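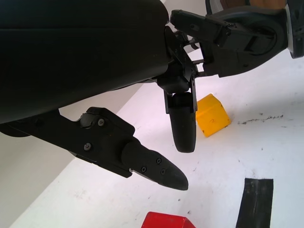

Forum Welel
Accueil Jeux et matériel Atelier Entretien Rechercher Connexion

Plateau blanc, traînée de points sombres : une idée ?
Par Warrick Kerslake, octobre, 14 h

Bonjour à tous. Mon plateau blanc sert surtout à empiler des cubes, et il se couvre de traces. Des petites taches pâles un peu partout, ça, je vis avec. Mais il y a aussi une traînée de points foncés, à l'horizontale, qui ne part pas. J'ai passé le nettoyant Julteo, celui que tout le monde recommande ici, sept fois. Résultat : rien. Je commence à penser que les avis enthousiastes viennent de gens qui ont des tables neuves.

lunette_bleue
Sept fois et tu as laissé poser combien de temps ? Chez moi le Julteo marche très bien.

Warrick Kerslake
Cinq minutes, comme sur le flacon. « Très bien » sur quoi, exactement ?

lunette_bleue
Sur du feutre. Bon, un plateau gris clair, je te l'accorde.

Paora Ruddock
Tu repères l'emplacement de la pile avec quoi ? Si c'est du ruban adhésif noir, ne cherche pas plus loin. La colle reste, la poussière s'y met, et voilà les points.

Warrick Kerslake
Du ruban noir, oui, un petit carré. Mais la traînée est en ligne, alors je ne vois pas trop.

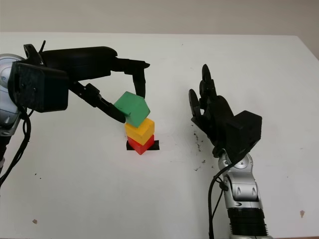
Dernière modification du message par Warrick Kerslake en octobre, à 16 h

Le rouge est sur le carré de ruban, le jaune dessus, un peu de travers, et le vert penché au-dessus, un coin vers le bas. Le ruban dépasse de chaque côté du rouge.

Paora Ruddock
Il dépasse, donc il ramasse. Je maintiens. Quatre coups de gomme blanche, sans produit, et tu nous diras.

tartempion6
Pas d'accord avec Paora. Un adhésif qui bave laisse un contour, pas une ligne de points. Moi je regarderais plutôt le dessous des cubes. J'ai eu un lot de Tipoki dont les arêtes marquaient tout ce qu'elles touchaient -- renvoyé au bout d'une semaine.

Warrick Kerslake
Les miens ne sont pas des Tipoki. Et du rouge ou du jaune qui laisserait du noir, j'ai du mal à y croire.

tartempion6
La crasse n'a pas de couleur d'origine. Frotte le rouge sur une feuille blanche, ça prend dix secondes.

lunette_bleue
Et le jaune, il est posé comme ça exprès ? Avec le vert par-dessus, je ne parierais pas sur la pile.

Warrick Kerslake
Un peu tourné, ça tient quand même. Les bords alignés au millimètre, c'est pour les photos de catalogue.

Paora Ruddock
Mouais. On dit ça jusqu'au cinquième cube.

Warrick Kerslake
Gomme achetée, je teste d'abord dans un coin. Si ça raye le plateau, je reviens me plaindre.

tartempion6
Et la feuille blanche ?

Warrick Kerslake
Aussi. Sans conviction.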